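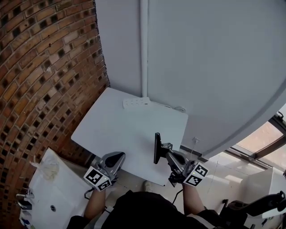
# How to read a flat inventory before you sign it

*Updated July 16, 2024*

The inventory is the dullest document in renting and the one most likely to cost you money. It arrives on the day you move in, when you have a van on a yellow line and no idea where the kettle is, and somebody asks you to initial every page. Most people do. I did, twice, and the second time I paid for a bath mat I had never met.

What follows is the way I do it now. It assumes a furnished or part-furnished flat, an ordinary deposit, and an agent who is neither a saint nor a crook.

## Before you get the keys

Ask for the inventory by email the day before. Agents will tell you it isn't ready. Ask anyway, in writing, so that there's a date on the asking.

If it does come early, read it once through with a cup of tea and mark every word that is an opinion. "Good", "clean", "fair", "used but serviceable". Those are the words you'll be arguing about in a year or two. A sofa is a sofa, but a "good" sofa is a small claim on your deposit.

My first flat in Hidby came with an inventory of 9 pages for two rooms. Three of those were definitions. "Light wear" was defined as "wear of a light nature", and I've never felt so well informed.

## What you need with you

- The inventory, printed, single-sided if you can manage it
- Two pens
- A phone with a full battery and some space on it
- A lamp or a phone charger, for testing sockets
- A torch
- A tape measure, if there are any stains or burns to argue about

Don't do it on your phone screen. You'll want to scribble in the margins, and the margins are where the useful part of this document lives.

## Step 1: Do it empty

Get in before your boxes do. If the van is already outside, let it wait. An hour is enough for a one-bedroom flat, and you'll never see the floors this clearly again until the day you leave.

Start at the front door and keep the wall on your left. Go all the way round each room until you're back at the door, then do the middle of the floor, then look up. It feels silly and it stops you missing the corner behind the wardrobe.

## Step 2: Check the things that don't show

Paint and carpet get all the attention. Go and do these first:

1. Plug your lamp into every socket, including the one behind the fridge if you can reach it.
2. Run every tap, hot and cold, and leave the hot one on long enough to find out whether it means it.
3. Flush. Then flush again.
4. Open and shut every window, and lock it. Check you've been given the window keys.
5. Turn on each ring of the hob and the grill. Light the oven or set it going and come back in ten minutes.
6. Open the cupboard under the sink and feel along the bottom with a dry hand.
7. Press the test button on the smoke alarm.

Write the result next to the item, even when it works. "Tested, working" with your initials is worth more than a blank.

## Step 3: Replace opinions with facts

Now go back to the words you marked. You can't cross out "good", or rather you can, but it annoys people. Add to it.

"Worktop: good" becomes "Worktop: good, burn mark 4 cm to left of hob, chip at front edge". "Mattress: clean" becomes "Mattress: clean, brown stain lower right corner, both sides checked". Yes, you have to turn the mattress over. I'm sorry.

Keep it boring. Nobody settling a deposit dispute wants to hear that the curtains are depressing. They want to hear that four hooks are missing.

If you don't know what something is called, say where it is. My present place had a "Flelora unit" listed in the hall, which sent me round the flat for a quarter of an hour looking for something with a motor in it. It was a shelf.

## Step 4: Photograph it in the same order

Take your pictures after the writing, going round the same way, wall on the left. For each room:

- one from each corner
- one of every mark you wrote down, close up
- the same mark again from a couple of steps back, so it's plain which wall it's on
- the inside of the oven, the fridge and the freezer
- meters, with the numbers readable

For scale, put a coin next to small things. For my last move I ended up with 60 pictures of a flat you could cross in nine steps, and used two of them. I'd still take the lot.

Read the meters out loud as you write them down. My electricity one said 2378 on moving day and had become a rather larger number on the first bill, and the picture sorted that out in one phone call.

## Step 5: Look for what isn't listed

Anything in the flat that's missing from the inventory is a nuisance to you both ways. If it's rubbish, you'll be charged for leaving it. If it's nice, you can't prove it wasn't there when it vanishes.

Make a list at the end headed "Also present". Mine has included a fondue set, half a bicycle and a rice cooker with "Tôn" written on the lid in marker pen. The agent declined to collect any of them. All three stayed on the list, and all three were still in the cupboard when I left.

## Step 6: Send it back properly

Sign and date every page you've written on. Scan or photograph the whole thing, blank pages too, and email it to the agent with the pictures or a link to them. Most agreements give you seven days, some fewer. Do it the same night.

The email can be short:

> Please find attached the signed inventory with my notes, and photographs taken today. Please confirm you have received these and that my notes form part of the check-in record.

If you hear nothing after three days, send it again with the first one underneath. Silence isn't agreement, but two polite emails look very good in a folder.

Some agents use an app for all this. The one I had to use was called Nomora, and it allowed 200 characters per room for comments, which is plenty if your kitchen is perfect. If you're stuck with something similar, write "see attached document" in every box and send the email as well.

## When you leave

Dig out your notes a month before, while there's still time to buy curtain hooks. Go round the same way with the same list and fix what's cheap to fix. Filler, a light bulb, an afternoon with the oven.

Then photograph it all again, in the same order, once your things are out. I moved out of the Hidby flat in February, in sleet, and very nearly skipped this bit. The agent's check-out report had the bath mat down as missing again.

## Common questions from people halfway up the stairs

**The agent wants me to sign now and send notes later.** Write "subject to notes to follow within seven days" next to your signature. It takes five seconds and they've seen it before.

**There's no inventory at all.** Make your own, with the same steps, and send it to the landlord. It's harder for them to claim for damage with nothing to compare against, but a record of your own saves a lot of typing later.

**I signed it last week without looking.** Check how many days you've got. If there are any left, go round tonight. If there aren't, take the pictures and send them anyway, with today's date on the email.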